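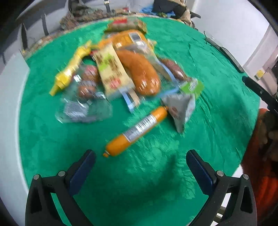
Does packaged sausage need to go in the fridge the minute you get home? Depends on the kind: fresh and cooked ones do, and a dry-cured one sold off an unrefrigerated shelf can usually wait in a cool cupboard until you open it. Read the label.

I bring this up because I unpack my groceries onto the table before anything goes away, green cloth and all, and every time I post about it someone tells me I'm poisoning my family. It's a few minutes. The car ride was longer.

Anyway. Sausage haul thread. I have complaints.

Complaint one is the word "artisan." The deli counter at Provdale has it on everything now, including the stuff that comes in a sealed plastic bag with a barcode. Which artisan? Doing what?

Complaint two, "smoked." Smoked over wood, or smoke flavor added? Those are two different foods. Flip the package and look for "smoke flavoring" in the ingredients. You'll find it more often than you'd like.

I do like a slim one in a smooth orange casing with a little metal clip on the end. Slices neat, fits in a lunchbox. I don't think the casing color tells you a single thing about the meat though, and people shop by it all the time. My whole family does.

And check whether the casing is meant to be eaten! Some of them peel right off and some are plastic. If it squeaks when you cut it, stop and peel.

The big curved ones are where I get suspicious about price. Look at the unit price on the shelf tag, never the sticker. Last month the "family value" one at Provdale cost more per pound than two small ones of the same brand. I stood there and did it on my phone twice.

Went over to the Trurnthorpe market in September because everybody swears it's cheaper. It's 19 miles each way. I saved 4 dollars. You can work out the gas yourselves.

The sausage there was good, I'll give them that. Was it 19 miles good? No.

Somebody always replies "just get Söderlund, it's all natural." Natural isn't telling me how much salt is in it. I put one back at 800 mg of sodium a serving, and a serving was a piece the length of my thumb. Who is stopping there?

Storage, for the people who asked last time. Unopened and it came from the cold case: back of the fridge, not the door. Opened: wrap the cut end tight, eat it in a few days. I don't trust those resealable strips, I've had maybe one that ever resealed.

Freezing: fine for cooked links, if you ask me. The dry kind comes out crumbly and a bit sad. I've tried it with the fancy vacuum bags too and couldn't tell the difference from a regular freezer bag with the air squeezed out.

Also I was told to try the Honosora app for tracking what's in the fridge. You scan every package as you unpack. It took me 53 minutes to put away one trip's worth of food. A pencil and the back of the receipt does the same job.

Next trip I'm comparing the sliced packs against slicing it myself. My guess is you're paying for air and a nice window in the plastic. Will report back when I've got prices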